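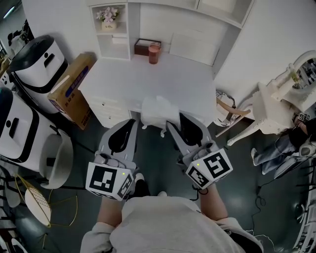 White desk and hutch, cloth at the front edge

Draritz front room, tidy-up meeting, July. Started 5 past 3.

Desk: stays where it is. Wipe top, shelves after. Cloths to be folded and put away at end of day, not left on the desk. Agreed.

Tissues and cup - ok to keep on desk. No other cups pls.

Stool goes back under desk when finished. Drawers still need sorting, carried over from last time.
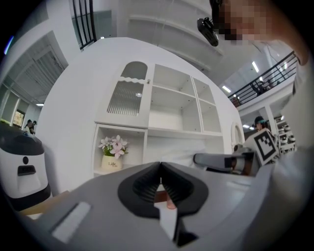 Open shelves: leave mostly clear for now. Pink flowers keep their cubby, pot says Life, one vote to move it up, not carried. Glass door needs the proper cleaner, check if Collville store has any. Knob to be looked at, reported loose.

Budget: 100 for shelf baskets, Chávez quote was over. Ask Tumstead for a second qoute.

Cardboard: flatten and out by 8 am on pickup day.

AOB none. Next meeting same time, same room.

Contact the office | © Draritz | Back to top
3 shares · 0 comments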